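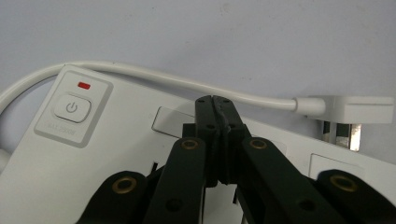 Home News Projects Contact

10 March 2021
By the Grolex outdoor team
3 min read

Hello again, and thank you for being so patient with me over the winter! This is where we've got to with the garden parasols you're helping to pay for.

The big news is that the Loltora, our cantilever model, finally tilts the way I wanted it to. The old crank was stiff at the top of its travel and you needed two hands for the last bit, so we've changed the gearing and moved the handle up the pole. I've been winding it up and down in the yard for weeks (the neighbours must think I'm mad) and I'm very happy with it. The canopy cloth is settled too: sand, slate and a lovely mossy green. I've dropped the red, as the sample faded badly on the south wall. 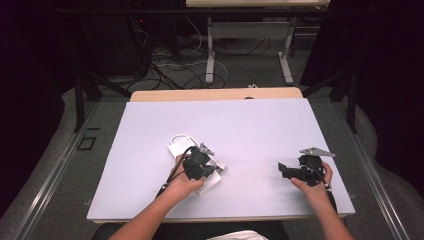 Money and stock

Of the £3,000 you gave us for this stage, most has gone on cloth and the new crank parts. The rest is set aside for bases. We'd planned on a 50 kg base for the Loltora, but it rocked more than I liked in the February gales, so we're going up to 60 kg. That puts the carriage up a bit, and I'm still haggling with Nassar over who pays for the pallets.

The Brasama, the little balcony one, is behind. The ribs came in slightly too long and the cloth wouldn't sit flat at the corners, so they've all gone back. I'm cross about it, but the supplier has owned up and is remaking them at no charge to us. I'd hoped to have it finished alongside the Loltora and I don't think that's going to happen now.

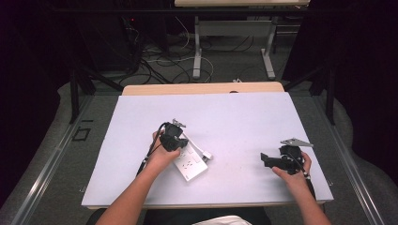
Will the parasols be ready for summer?

The Loltora should be in the shops by June, and the Brasama will follow some five weeks later if the new ribs fit first time.

Still to do: the winter covers need a longer zip, the instruction leaflet wants rewriting (my drawing of the crank looks like a tin opener) and I have to choose a box that a normal person can get through a front door. If you'd like to come and have a go with the crank before the next payment is due, just ring the workshop and I'll put the kettle on.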